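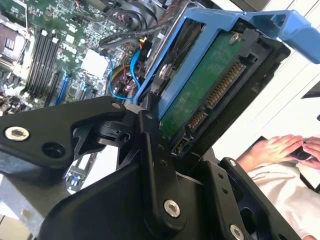
We take old office computers apart, and we love doing it! Kimport started with one bench and a pile of desktops that an accounting office wanted out of its storage room. Most of what we handle is the big, sturdy kind of tower, and a good deal of the day goes into drives. A 3.5-inch drive riding in a bright blue plastic caddy, green circuit board on one side, is as familiar to us as a coffee mug. Every drive gets its serial number written down before anything else happens to it, and customers get that list back with their paperwork.

Who we are

Ozan Yalçınkaya and Agnese Luik opened the shop together after years of fixing machines for a school district. Ozan still does intake most mornings and will happily talk to you about power supplies for as long as you let him. Agnese runs the benches and writes the part lists. Taner Özkan tests memory and expansion cards, Recep Keskin looks after pickups, and Nermin Yazıcı answers the phone, sends the quotes and keeps the rest of us on schedule.

We serve small offices, libraries, clinics and schools within 70 miles of the shop. Our smallest pickup so far was a single tower from a piano teacher. The biggest was 94 desktops from the old Yaman building, which filled the hallway until spring.

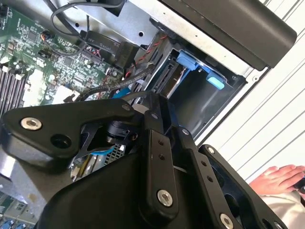 We work slowly on purpose. Cables come off by the connector, never by the wire, and screws go into a tray marked with the machine's tag. A computer that comes apart neatly can go back together for somebody else, and that's the part we get excited about - seeing a desktop leave with a good drive, clean fans and matching memory for another five years of homework or bookkeeping.

What can't be reused whole gets sorted by type. Boards, power supplies, cables, steel and plastic all have their own bins, and the full ones go to Dremach for recycling. The last school job we finished had 87 machines in it, and 40 of them went back out working.

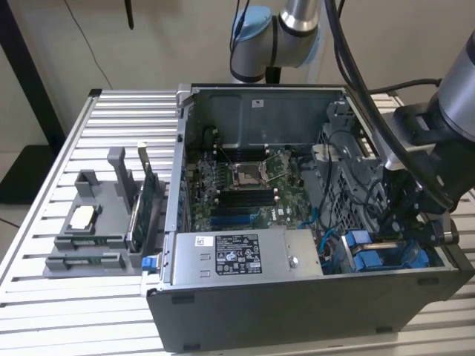

Side panel off, with the board and power supply in full view.

Come and learn with us

Our evening class, Rillon, came about when customers kept asking if they could watch. It runs from February into early summer and starts at 6:30 p.m. You don't need any background. We've had retirees, ninth graders and one very determined wedding photographer, and all of them went home knowing what a memory slot looks like. Bring your own tower if you have one sitting in a closet (please bring the power cord too), or use one of ours.

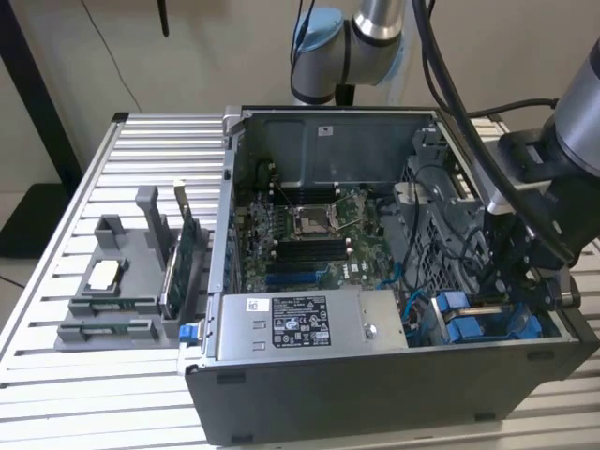
Agnese teaches the first night, and she likes to begin with the parts that most people have heard of and never seen. She lays the tower on its side so that everyone can lean in. With the CPU out and the metal lever up, the socket is easy to find between the two rows of black memory slots, and then she points out the blue expansion slots farther down the board. The green card with the metal bracket, standing in its gray holder next to the case, is a good match for that part of the talk. By the second night people are naming things before she gets to them, which makes her day every time!

If you have computers to send us, call and ask for Nermin. A rough count and the name of your building are enough to get a pickup on the calendar. Drop-offs are welcome at the side door until 4 p.m.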